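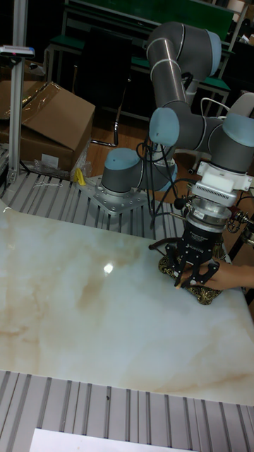

Hala Karaki

I have now spent long enough with Pleseo to have opinions about its icons, so it must be time for a review.

Pleseo is grasp planning software. You give it a camera, an arm and a gripper, it looks at what's on the table, and it suggests places to grab. Then it plans a path there and, if you click the big teal button, goes. It costs $215 per seat per month, and at Hernham we have two seats, one for me and one for Montri Limsakul, who mostly uses his to leave comments on my grasp settings.

Our setup is nothing unusual. Arm on a slotted aluminum table, parallel gripper, fixed cameras, and a big slab of polished marble as the work surface, glare and all. The objects are the kind of fancy gilded stuff that people keep on a sideboard, scrollwork everywhere. If you wanted to upset a depth camera on purpose you'd do about the same shopping.

Setup

The installer asked me sensible questions and believed the answers. Our arm loaded from its description file on the first try. The gripper did not, as Pleseo had never heard of putting an adapter between the flange and the fingers, and it pictured my fingertips well above where they were. You fix this in a panel called Tool Stack, where you type in offsets by hand like it's your taxes. I typed one with the wrong sign. The software accepted it cheerfully and planned a lovely smooth path straight into the marble. I hit stop in time. A warning would have been nice.

Calibration, though, is a pleasure. Print the sheet, lay it flat, let the arm wander through its poses, get coffee. The report at the end is in plain words ("camera 2 disagrees with camera 1, check its mount") and it was right about the mount.

Perception

The glare spot on the stone came up as an object. Pleseo named it object_3 and gave it a grasp score higher than anything real I had put down. You can paint a mask over it, and the mask stays put, but then you lose whatever you set down there. The setting that helped was "merge views," which is off by default and lives under Advanced, next to the font size.

Gold relief work gets turned into porridge. The point cloud for one scrolled piece looked like something I'd scraped off a shoe, and yet the grasps it came up with were mostly usable. I don't know why. Chaimongkol, the company behind it, has a help page on shiny parts that says to "consider a matte object."

Smaller things are fine. Give it something a little orange or yellow and it picks out the edges without fuss, and closing the fingers on a small item took less tuning than I'm used to. Keeping the planner away from a rotary telephone standing next door is harder. The body goes into the collision map, the handset goes in if it feels like it, and the coiled cord might as well be a rumor. I ended up drawing a box around the whole phone by hand. 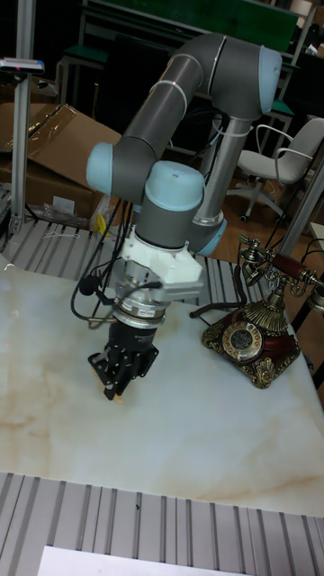 Planning and control

Paths are quick and, most of the time, sane. Every so often the elbow takes the scenic route over the top for a move I could have done with a ruler. There's a "prefer current posture" slider, and I leave it all the way to the right.

Hand-guiding pauses are handled well. You can stop a grasp halfway, nudge the object with your fingers, and tell it to look again without losing the plan. Montri says this is the only feature he'd pay for. He isn't paying.

The cable model is a joke. Ours loop down beside the wrist like everyone's do, and Pleseo offers one stiff tube to stand in for all of it. I set the tube fat and accept that some corners are off limits.

Updates and support

The March update moved the stop button. I'd like that sentence to have a paragraph to itself, but I've already started this one. It moved to the other side of the screen, where the zoom used to be. I wrote to support and they answered the same afternoon, very politely, and told me I could drag it back. So I did, and after the next restart it was on the left again.

Logs are good. Every failed grasp is saved with the view, the plan and the gripper width, and you can replay it slowly to suffer in detail.

Versus Brotorwood

We used Brotorwood before this. It's cheaper, uglier, and has no idea what a glossy surface is, but it does ask before driving through the table. If your parts are dull and gray, stay there. If they look like they came out of a grandmother's hallway, Pleseo will save you a lot of hand-taught poses.

Three stars out of five. It goes to four when object_3 goes away.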